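Gostdale Makers Board > Build Logs > Arm sorting soft toys into bowls
Last updated: 10/12/2018
Started by syahrul_n (Syahrul Nasution)

syahrul_n
I continue my log from August. The arm in our shared workshop must pick up a soft toy and put it in a bowl. Hard blocks were easy. With plush, the fingers close, the fur goes flat, and the toy slides out when I lift. I tried 70 picks this weekend with the same closing force. What would you change first, the fingers or the force?

griltis
The fingers. Put thin rubber on the tips. Force is a waste of your evening.

saodah.p
I do not agree with griltis. I had the same trouble with my Furkero hand at home, and rubber did very little on long fur. I closed slower and waited 800 ms before the lift, so the stuffing had time to settle.

griltis
Waiting is fine for 2 toys. If he wants to sort a full box, it becomes very slow.

syahrul_n
Thank you both. Speed is not important to me yet. I will try the wait first, and then the rubber if it is needed.

saodah.p
Which toys do you use? And does the arm see the bowls, or did you teach the positions by hand?

syahrul_n
By hand for now. I have a brown one with small legs and a round orange one, and there are two bowls, one black and one metal.
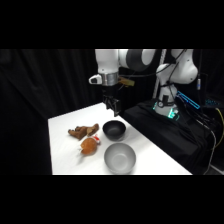

I keep three heights in the program: travel, approach and grip. The grip height is the one I change most, because the round toy wants the fingers lower than the other one. If I use one height for both, I catch only fur.

saodah.p
Then I would make the grip height a value for each toy. Also approach the round one straight from above.

griltis
Still say rubber. Write the numbers here when you have them, with and without.

syahrul_n
I will do both tests and post the counts in this thread.

Contact the moderators | Copyright Gostdale Makers Board | Back to top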